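Flirby Two-Slice Toaster: seven weeks in

Posted Fri 11 February
Rating: 3 out of 5

I did not want a new toaster. I want to get that out of the way, because most reviews of small appliances seem to be written by people who were thrilled to open the box, and I was mostly annoyed that the old one had quit on a Saturday with a full loaf in the house. I bought the Flirby because it was in stock, it cost $39, and the listing on Flidico had 2621 ratings, which I scrolled through for far too long. A lot of them said "looks great!" and had clearly been typed before a single slice went in.

So, does it look great? It looks fine. Black body, matte finish, brushed steel plate on top. The matte part hides fingerprints better than I expected. The steel part does not, and it picks up a smudge every time somebody reaches over it for the jars. A damp cloth takes care of it, then you do it again two days later. If you have stainless on your counter already you know the routine.

The slots are long, and that was the selling point for me. We buy bread from a bakery that has never cut two slices the same length, and in the old toaster the top half inch always stuck out and stayed pale. In this one an ordinary sandwich loaf goes all the way down with space at the ends. A sourdough slice from the middle of the loaf also fits, lying on its side. Bagels go in if you cut them evenly. Thick ones scrape, and I have had to unplug it twice and fish out a piece of onion bagel with a wooden chopstick.

Browning is where I start to grumble. The dial goes from 1 to 7. Settings 1 and 2 give you warm bread. Settings 3 and 4 are so close together that I could not tell you which was which on a plate. Then 5 is a big jump, and 6 and 7 are for people who like scraping toast over the sink. We leave it on 4 and it comes out a decent medium brown on one side and a slightly lighter brown on the other. The second batch always runs darker than the first, so I turn it down a notch for seconds and usually forget to turn it back.
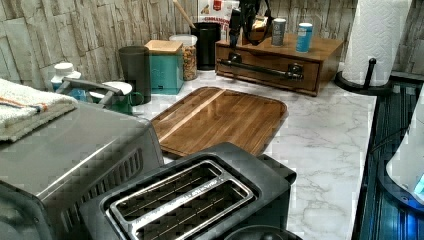 Counter space is the other thing to think about, and the product page was not much help there. We already had the big steel oven or air fryer on the left taking up more than its share, plus the cutting board that lives flat on the counter, plus the canisters and the granola along the wall. I had pictured something small tucked in between. Long slots mean a long toaster, and I spent a good part of the first evening shuffling things before I was happy with where it ended up. Measure first. Leave a gap on the side with the lever too, or you will knock your knuckles.

A fair question is why anyone with a toaster oven needs a toaster. I asked myself the same thing and tried going without for a week. The oven makes good toast, but it takes its time warming up, it heats the kitchen, and you have to stand there watching it. For two slices before work the Flirby wins easily. For four people on a weekend I still use the oven, with the bread straight on the rack.

The crumb tray slides out of the back. It catches most of what falls and the rest comes out when you tip the thing over the sink, unplugged and cold. The cord is short. Mine reaches the outlet with nothing to spare, and I would not want to use it on an island.

It is rated at 700 watts, on the low side, and I think that explains the speed. Frozen waffles need a full cycle and then a bit more. The defrost button adds time but I am not convinced it does anything cleverer than that. The cancel button works every time, and the old one's did not.

I also looked at the Amadi, which has a separate dial for each slot and costs a good deal more, and at a Totomov with a glass window on the side. The window seemed like one more thing to clean. I could see paying for the Amadi if two people in your house disagree strongly about toast.

Would I buy the Flirby again? At $39, probably. At the price it was listed for when I checked last week, with the "sale" gone, I would look harder at the others. I am taking one star off for the dial and one for the cord.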